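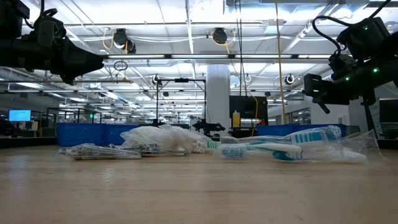
By the Skernberg Bulletin staff | March 2022

The Skernberg packing drive has reached the stage every packing drive reaches, in which the table is covered in clear plastic and the people standing beside it can no longer say which bag is which.

The plan was simple enough when it was announced in February. Households in Skernberg and over the hill in Biveck would hand in small, new, useful things. The things would be sorted at Holroyd Hall, put into cloth pouches and sent on to the overnight shelter at Pallance, where guests often arrive with whatever was in their coat. The target was 408 pouches. The hall now holds 2513 separate items, and a fair number of them are toothbrushes.

Toothbrushes, it must be said, are the good news. They come in blue and white, they come in teal and blue stripes, and anyone can tell what they are through the wrapper. A pouch with a toothbrush in it looks like a pouch somebody meant. The sorting crew would happily take more, so long as they are still sealed. One donor's brush came with a note saying it had been used "only on vacation." It was returned with thanks.

The silver wire pieces are another matter. Flat bags of them have been turning up at the hall since the second week, thin and shiny and without a label among them. Opinion at the sorting table is divided between ornament hooks and something to do with curtains, with a small but stubborn group holding out for hair. The appeal leaflet did ask for "pins, clips and fasteners," a line that is going to be worded more carefully next year. Two bags of the stuff lay on the table beside the toothbrushes when the Bulletin called in, next to a puffy white plastic bag that had been passed along the line several times and opened by no one. Guesses about that one ran to cotton balls. It could stay a cotton ball question for a while, as the crew's rule is that soft goods get opened last.

There are other rules. Sealed packages stay sealed. Anything sharp goes in the coffee can by the door. Nothing is to be put on the piano, which has been the rule at Holroyd Hall for longer than there has been a packing drive and which is still broken every evening by about seven o'clock, mostly with soap.

Biveck, never a town to let Skernberg have the last word, sent over 18 cartons in a single load and asked for a receipt. It got one. The cartons contained washcloths, combs, travel shampoo and a set of nine fondue forks, still in the box. The forks have been set aside for the raffle, where they are expected to be won by someone from Biveck.

Filling the pouches themselves goes quickly once the sorting is done. Each gets a toothbrush, toothpaste, soap, a comb and a washcloth, then one extra from the odds and ends bin - lip balm, a packet of tissues, a small sewing kit. Wire of unknown purpose is not on the list.

The hall is open for drop-offs until the end of the month, afternoons only, side entrance. Toothpaste is running short and is the thing to bring if you are bringing one thing. Cloth pouches are also wanted, with drawstrings that pull. Anyone who recognizes the silver pieces as their own donation is invited to stop by and explain them, and may take them home afterward.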